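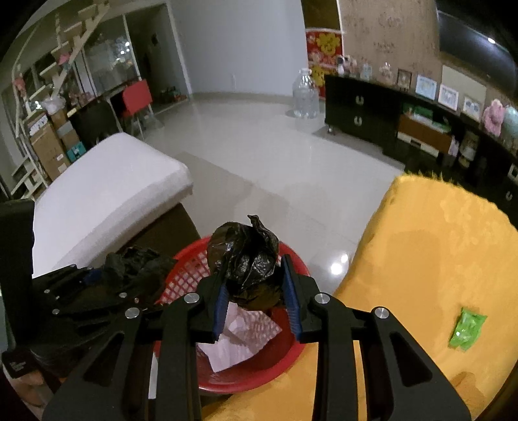

Which finger pads for soft stuff?

Farnwood
I'm comparing two sets of pads for a hand-held gripper, Stundier's ribbed ones and some smooth ones I cast myself. Knotted plastic bags go fine with the ribbed pads, but I keep second-guessing how hard to squeeze a tissue pack - too little and it tips, too much and the wrapper creases. Do I need softer pads or just a better grip point?

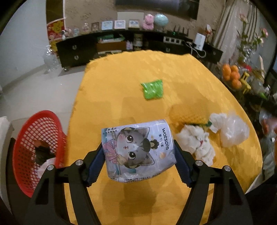 Hindesus
Grip point first! I ran 50 tries per set and the smooth ones only won on glass. Go for the middle of the pack and close slowly.

Kovalchuk
ribbed. always ribbed

Share 7 | Views 1264

2 comments
Would softer springs help too?
Tried it in May, went back to the stock ones.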